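The Folding Hours

By the time I arrived, A-yeong Moon had already refolded the same towel eleven times and was not satisfied with any of them. She keeps a notebook beside her with one line for each attempt, and next to most of the lines there is a small cross.

"The cross does not mean the fold is bad," she told me. "It means I hesitated, and I do not want the robot to learn my hesitation."

Moon works for Brolorlow, a small company that wants to teach machines to handle laundry. The method is simple to explain and slow to do. A person holds a pair of grippers by hand and does the housework with them. Cameras on the tools record each movement, and the recordings are given to a learning system called Drollico. No robot needs to be in the home at all, and for this reason the company can collect its examples in ordinary bedrooms, on ordinary beds.

In February the team had 818 usable recordings. When I visited, on May 29, 2022, the number was 1,420, and Dwight Després, who is responsible for the data, still called it a thin collection.

"People hear a thousand and think it is a lot," he said. "But if they all come from one table with one white shirt, you have one example, repeated."

So the clothes change, and the surfaces change too. Plain sheets were used in the first weeks, and Drollico became good at finding the edge of a shirt on a plain sheet. On a sheet with a pattern, it sometimes tried to pick up the pattern. Després now asks the collectors to look for flowers, stripes, checks, anything that makes the edge of the cloth harder to find.

Knitwear is a chapter of its own. A cotton shirt holds a crease where you put it. A sweater is thick at the fold and it likes to open again, and the sleeves are heavy for two small fingertips. Moon told me she needed 24 practice folds with a sweater before she kept the first one.
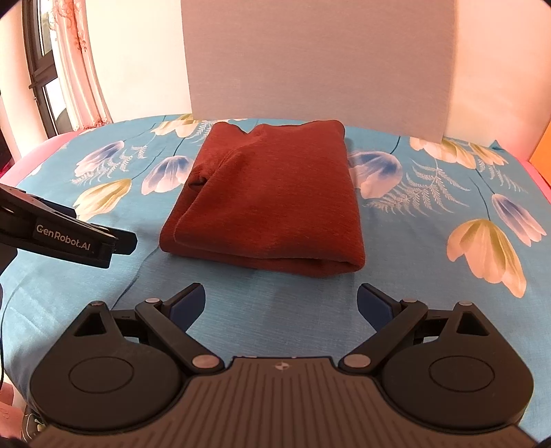
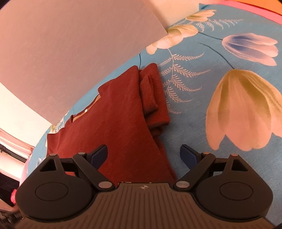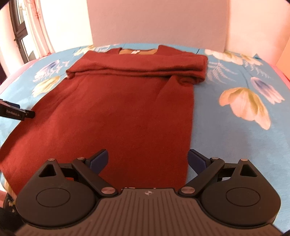 Rust-red fabric on a blue flowered bedsheet, with the hand-held gripper in front.

What surprised me most was how tiring the work is. The tool has no feeling in its fingers, and a collector must learn to judge pressure only with the eyes. Moon does sessions of eight garments and then rests her wrists. After the rest, she says, her first fold is usually too fast, and she often throws it away.

There is a discussion inside the company about these thrown-away folds. Després would like to keep more of them. A machine that sees only clean work, he argues, will not know what to do when a sleeve slips. Moon agrees in part. She is willing to keep a mistake if she also repaired it in the same recording, and for the past month such cases get a special mark in her notebook, a cross with a circle.

I asked her if she folds differently at home now. She thought about it for some time. She said that she puts the sleeves in first, always the left one, and that her mother has asked her to stop correcting the towels.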